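Notebook, March, glaze bench, Nakville

Continued the tin white series on the Kuster stoneware body. Batch 108 was sieved twice and adjusted with water until 826 g filled the half-liter jug. Dipped four bowls, three seconds each, feet waxed beforehand. Two went on the middle shelf and two on the bottom. Kiln log shows a top reading of 1,000 on the bisque, as planned.

Yaw Arthur wants the Fetine frit swapped for Flamano in the next batch. I would sooner change the thickness first and leave the recipe alone. Test tile 247 crawled at the rim and I suspect dust on the bisque. Wipe everything with a damp sponge before dipping.

Still to do: order wax, relabel the cobalt jar, check the cone pack on the lower shelf.
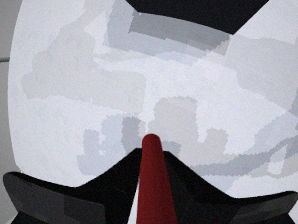 Mottling needs a proper scale before we compare batches. Last year's notes say "slight" or "heavy" and mean different things depending on who wrote them. I propose grades 1 to 5 by contrast and patch size. Blocky patches of darker gray and pale blue-gray on a near-white ground, as on the big curved surface here, would be a 3 for contrast. Patch size gets its own column.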